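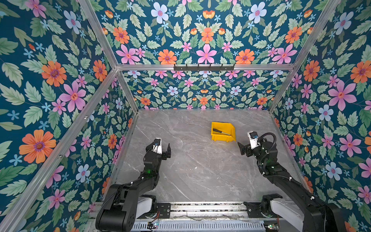 Gillthorpe Fit-out – Progress Report, 24 July 2024

We've had a terrific month, and we're so pleased to tell you where your funding has gone!

The floral wallpaper is finished. We went with the Ghoneim teal in the end (the grey sample looked tired next to the marble) and the colour is everything we hoped for – big orange daisies, pink stars, little blue blossoms and masses of pale green leaf. Matching the pattern across the panels took 11 evenings and two reprints, and the mirrored join on the top panel was the fiddliest part by far.

The hook rack is up on the back rail, centred, and the yellow bin has arrived for the sorting activities.

Spending to date: $400 on wallpaper and printing from Lidis, and $200 on the rack, bin and fixings. Both came in under the Nomudell estimate, so we'd love your okay to put the difference toward a second set of bins in other colours.

Still to do: seal the lower wallpaper edges and order spare hooks.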